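List: Barnura owners, technical
Subject: Re: Chain slack and rear sprocket wear

Reply to the slack question from Gebreyes is inline below. Measurements are from my own bike.

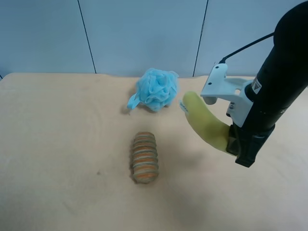
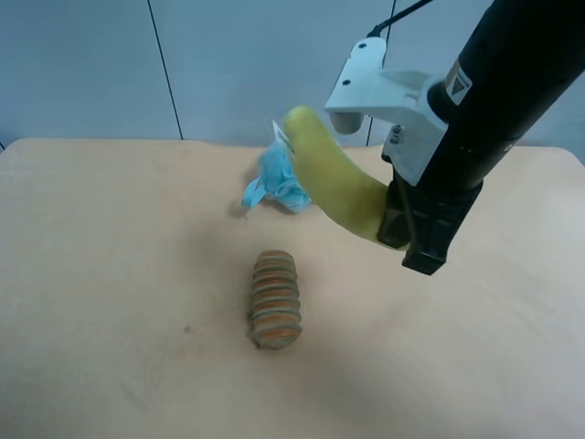
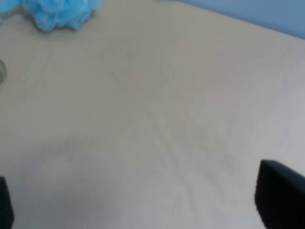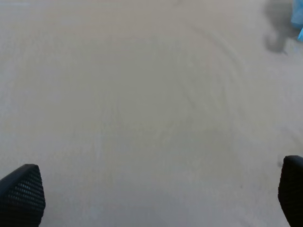

Nallutent, May

> Chain was replaced at the last service. Slack is
> already at 40 mm on the side stand, and the manual
> says 38 is the limit. Dealer says ride it. Is the
> sprocket gone, or do I just adjust?

Adjust first. A new chain settles early, and two millimeters over is within what I would expect. Mine was reset at 3,092 km and has not moved much after that.

Check the slack in several places by turning the wheel. If it changes by more than a few millimeters between the tightest and loosest spots, the chain or sprocket is worn unevenly and adjusting will not fix it. Set it at the tightest spot.

Look at the rear sprocket teeth from the side. Hooked tips mean replacement - chain and both sprockets together. I run the Limirex steel sprocket. It is heavier than stock and noisier above about 60 km/h, but the teeth still look square.

The swingarm marks on my bike do not agree left to right. I measure from the pivot to the axle on both sides and ignore the marks. Recheck the slack after the axle nut is torqued, as it tends to tighten slightly.

> Also, does anyone have the part number for the
> adjuster locknut?

No. I reused mine.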